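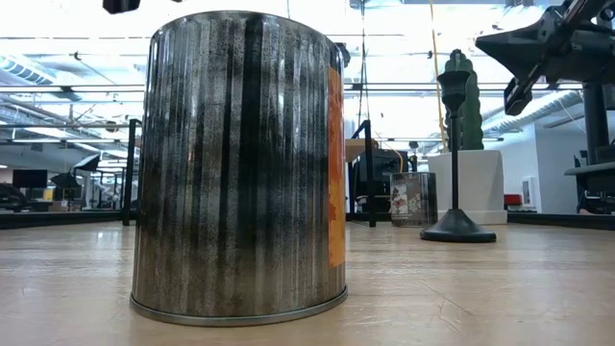
Can a robot arm be trusted with the chores in a home or a small shop yet?
For a few narrow jobs, with a person close by. Anything beyond that is a sales claim, and buyers should ask to see it proved.

BAVORA – Testing firm Pistach has today published the results of its chores trial, and it is advising shops and households to keep their money in their pockets for now.

The trial, run at the company's Bavora workshop, gave a single-arm robot system called Wan 200 attempts at ordinary tabletop jobs. These were picking up a tin and putting it back on its spot, clearing small boxes to one side, wiping a surface and standing a fallen item upright. Wan finished 54 of them without a person stepping in.

Pistach says that figure flatters the machine. Most of the successes came from moving light boxes that had been placed in easy reach. When the same boxes were turned at an angle or pushed up against something taller, the arm often closed on nothing, or knocked over the neighbour.

Large containers were a particular weakness. A big metal canister with a ribbed side is the sort of thing any shop worker tucks under one arm while talking to a customer. It is wide, it throws back the ceiling lights, and a gripper made for small goods has very little to hold on to. Pistach does not accept the usual answer that a better gripper will sort this out. A gripper that suits the canister will be the wrong one for the small translucent container next to it, and someone will have to change it over.

Wiping went a little better, as long as the table had been cleared first. Clearing the table was the part most owners said they wanted help with.

Speed is the other sore point. Attempts took up to 40 minutes when resets and second tries were counted in, and the staff member watching could do nothing else in that time. Makers tend to leave those minutes out of their films. Pistach has left them in.

The company also questions the habit of showing robots in bright, tidy rooms with the goods set out in advance. A stockroom has poor light, split bags and things left where they should not be. A kitchen has children in it. Neither was part of this trial, and Pistach makes no claim about how Wan would cope there, beyond saying it would not expect the score to go up.

Bestine, the shop fittings chain that paid for the trial, has put off plans to place arms in 4 of its branches. It will look at the matter again when a system can get through a full shift of shelf work with no one standing beside it.

A second round of tests is planned for October, using mixed goods and no set layout. Makers who wish to enter a machine may apply through the Pistach press desk. Entrants must agree to have every attempt published, including the failed ones.

Notes to editors

Pistach tests equipment for shops and homes. It does not sell robots and takes no commission on them.

The full results table, with the time taken for each attempt, is available from the press desk on request.

ENDS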